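Buscar en el boletín Buscar Todas las secciones

Recogida de demostraciones con tela: estado del proyecto Dirnudero en julio

La campaña de recogida de episodios con materiales textiles ha entrado en su segunda fase. La primera se dedicó a objetos rígidos y sirvió sobre todo para depurar el registro. La segunda trabaja exclusivamente con tela y plantea otros problemas, que se resumen a continuación para los grupos que van a consumir los datos y para quienes tienen turno de operación en las próximas semanas.

El objetivo de la fase es reunir 600 episodios válidos de manipulación de prendas y retales, teleoperados, con los que entrenar la política de agarre y traslado. Se entiende por episodio válido aquel que contiene una aproximación, un contacto, un levantamiento y una suelta, sin interrupción del operador y con todas las señales sincronizadas. Los episodios con fallo de agarre no se descartan: se guardan con su etiqueta y no computan para el total. En la primera fase se borraban, y el modelo resultante no sabía qué hacer cuando cerraba los dedos en vacío. Repetía el cierre en el mismo punto hasta agotar el tiempo.

Cada sesión consta de 40 intentos repartidos en bloques. Entre bloque y bloque se cambia la pieza de tela y se recoloca sobre la superficie de trabajo según la tabla de configuraciones iniciales: extendida, doblada una vez, doblada dos veces, amontonada y colgando de un borde. Son 5 configuraciones y el orden lo fija el programa. Se ruega no alterarlo aunque una de ellas resulte más cómoda para empezar la mañana. En el lote de prueba había casi el doble de telas amontonadas que de telas dobladas y hubo que repetir parte del trabajo.

Las señales que se guardan son las posiciones articulares, la apertura de la pinza, la corriente del motor de cierre, la orden del operador y el vídeo de las dos cámaras, la fija y la de muñeca. La cámara fija da la posición general de la pieza y permite reconstruir el episodio completo. La de muñeca es la que pesa en los últimos centímetros, cuando la tela ya tapa parte de la pinza y desde fuera no se distingue qué está sujeto y qué está apoyado.

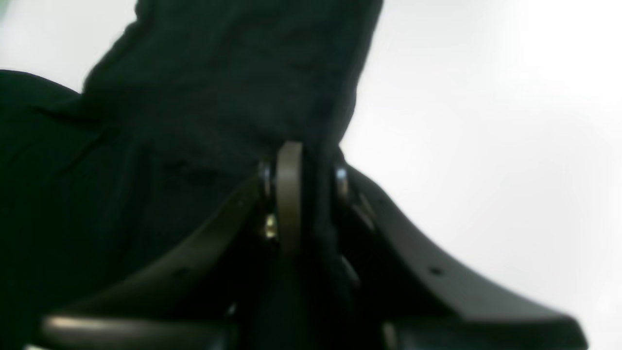 El criterio de etiquetado del contacto ha sido el punto más discutido de la fase. La etiqueta marca el primer instante en que tela y pinza se tocan, y hasta ahora se obtenía por umbral de corriente. Con objetos rígidos funcionaba bien. Con tela, la corriente sube tarde o no sube, y la etiqueta automática llega cuando el material lleva ya tiempo arrugado contra el mecanismo. En la vista de muñeca se aprecia mejor: la tela azul marino, casi negra, queda fruncida por encima de la pieza central de la articulación y un pliegue ancho cae por el lado del dedo izquierdo, mientras que el dedo derecho sigue despejado contra el fondo claro. Una vista así se etiqueta como «contacto» y, por separado, como «tela sobre bisagra», categoría que se añadió al esquema al principio de la fase. El anotador no debe deducir de un único fotograma si el agarre es bueno. Para eso está el campo de resultado, que se rellena con el episodio entero a la vista.

La categoría «tela sobre bisagra» merece una nota. Se asigna siempre que el material pase por encima de las piezas de la articulación o entre ellas, con independencia de lo que ocurra luego. No es una etiqueta de fallo. Interesa porque en esos episodios la apertura medida deja de ser una estimación fiable del espesor sujeto, y el modelo necesita poder distinguirlos. Los ficheros anotados antes de que existiera la categoría se están revisando por orden de sesión. Hasta que termine la revisión, quien entrene con ellos debe tratar el campo vacío como desconocido y no como negativo.

Las telas oscuras dan más trabajo que las claras. La exposición automática de la cámara de muñeca se ajusta al fondo, que es muy luminoso, y las zonas de sombra entre los dedos pierden casi todo el detalle. Se probó a fijar la exposición más alta, con el resultado de que el fondo se saturaba por completo y las telas blancas desaparecían. Se ha optado por mantener la exposición fija en un valor intermedio y anotar el color de la pieza en los metadatos. Los operadores no tienen que tocar nada, salvo comprobar al inicio del turno que el perfil cargado es Greco y no el antiguo. Si la imagen parpadea al acercarse a la superficie, el perfil es el antiguo.

El desenfoque leve en las tomas muy cercanas es conocido y no invalida el episodio. La óptica está enfocada a la distancia de aproximación y por debajo de ella pierde nitidez. Los anotadores han preguntado varias veces si deben descartar esas secuencias. No deben. Solo se descarta cuando el contorno de los dos dedos no puede seguirse en ningún momento del contacto.

En cuanto a la teleoperación, se recuerda que la velocidad de cierre debe ser la nominal. Varias sesiones muestran cierres en dos tiempos: el operador cierra a medias, corrige la posición y vuelve a cerrar. Es una estrategia razonable con las manos, pero en los datos aparece como una vacilación y la política la reproduce en todos los agarres, también en los que no la requieren. Si la posición no convence, hay que abrir del todo, retirarse y repetir la aproximación dentro del mismo episodio. El registro lo admite.

También conviene variar el punto de entrada. La mayoría de las demostraciones ataca la tela por el borde más próximo a la base del robot, y el modelo ha aprendido a ir hacia la base más que hacia el borde. La tabla de configuraciones incluye desde esta semana una columna con el cuadrante de entrada. Es orientativa en las telas amontonadas y obligatoria en las demás.

El conjunto se divide por pieza de tela y no por episodio. Ninguna pieza que figure en entrenamiento puede figurar en validación, aunque cambie la configuración inicial. La partición se publica junto con los ficheros en el servidor Pludthorpe, dentro de la carpeta de la fase, y no debe rehacerse localmente si se quieren comparar resultados entre grupos. La copia del servidor Skoda queda en solo lectura y dejará de sincronizarse cuando se cierre la campaña.

Pendiente para la próxima entrega:

- Terminar la revisión de la categoría «tela sobre bisagra» en las sesiones antiguas.
- Añadir al registro el número de aproximaciones por episodio.
- Unificar el nombre de las piezas, que en algunos ficheros lleva el color delante y en otros detrás.
- Comprobar la deriva del reloj de la cámara fija en las sesiones largas. El desfase medido en la última fue de 2 fotogramas al final del bloque.

Los turnos se abren el lunes. Las sesiones incompletas se suben igualmente, con la marca correspondiente y sin renombrar la carpeta - el programa de carga usa ese nombre para emparejar el vídeo con las articulaciones, y una carpeta renombrada a mano se queda fuera del índice sin dar aviso.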